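From: Jamshid Jalali
To: Banuvine viewers' list
Subject: Re: [banuvine] Is anyone else giving up on The Long Landing?

Ehsan Mirzaei wrote:

> I've watched every episode of The Long Landing since it started and last
> night I switched over at the second advert break and didn't go back. They
> have written out the only character I cared about, in a phone call! We
> didn't even hear the other end of it. Then ten minutes of the new doctor
> looking at the harbour. Am I missing something? Does it pick up? I know
> some of you get the episodes early on the Galasus app so please tell me
> if it's worth sticking with, but no spoilers about the Hashemi wedding.
>
> Ehsan

Ehsan, don't go! Or go for a fortnight and come back, that's what I did in the spring and I don't think I missed a thing except a fire at the boatyard, which they then recapped for most of a week.

I'm with you on the phone call though. I had to rewind it to check I'd heard right. "She's taken the job in Leeds" and that's it, after all those years, off to Leeds, and her husband puts the phone down and asks if anyone wants chips. I've read that the actress wanted a quick exit and didn't fancy a big leaving party in the pub, and fair enough, but they could have given her a walk down the steps with a suitcase. Even the vet got a suitcase.
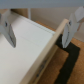
White panel, light wooden edge.

The new doctor I've come round to, a bit. I thought he was dreadful for the first month (all that staring out of windows, and the scarf) but he had one very good scene with old Mrs Hashemi in the surgery where she won't tell him what's wrong and he just keeps talking about his mum's garden until she does. It was properly well acted on both sides. If they gave him more of that and less of the harbour wall he'd be fine. My sister says he's being set up as the villain for the winter and I really hope she's wrong, we've already got two villains and one of them is still locked in the chandlery as far as I can remember. Has anyone let him out?

I do get the episodes early, so in answer to your actual question, yes, it picks up. I won't say how. The one after next is nearly all set in the kitchen at number 6, hardly any music, and it's the best half hour they've done since the ferry strike. Make a cup of tea beforehand because you won't want to get up.
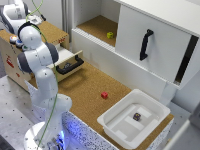 What I can't get on with is the new opening titles. The old ones had the gulls and the wonky trumpet and you knew where you were. Now it's all slow shots of water and everybody's faces fading in, and they've left half the cast off! Poor Dennis has been in it from the first episode and he doesn't get a face. I wrote in to say so and got a very polite reply which didn't mention Dennis at all.

Somebody asked last month how many episodes the ferry strike story ran to. I went through my old notebooks and I make it 162 from the first meeting in the net loft to the boats going out again, counting the Christmas double as two. I'd have guessed half that. It didn't drag, or I don't remember it dragging, but then I was off work with my knee for a good part of it and would have watched anything.
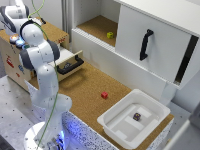
While I'm here, did anyone else try Drekon when it was on after the repeats? I wanted to like it. The lead was very good as the bad brother in The Long Landing years ago (he fell off the lighthouse) and it was nice to see him get something of his own, but it's so dark you can't make out who's talking to who. I had the curtains shut and the brightness right up and I still thought two different people were the same man until the third episode. My wife gave up and did the crossword. I might try again in the winter when there's less on.

And the petition to bring back the trumpet has passed 2,000 names, which is more than I thought would care. I did sign it. I also signed the one about the omnibus being moved to the morning, so put me down as a crank.

A few bits of list business before I forget, in no order:

1. Spoilers. Please put SPOILER in the subject line and leave a good gap before you start. Early episodes count as spoilers until they've gone out on the telly, even if you think everyone must have seen them by now. I was caught out over the christening and I'm still cross. 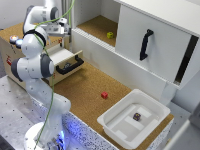 2. Old tapes. I've still got a box of recordings from the early years, labelled in my mum's handwriting, and anyone is welcome to borrow them if you've got something to play them on. Some have the end missing where she taped the snooker over it.

3. The wedding guessing game. Send your guesses to me, off the list, before the hen night episode. Who objects, who faints and who turns up in the wrong shoes. Last time Ehsan got all three, so he's starting one point down.

Right, it's on in ten minutes and I haven't had my tea.

Jamshid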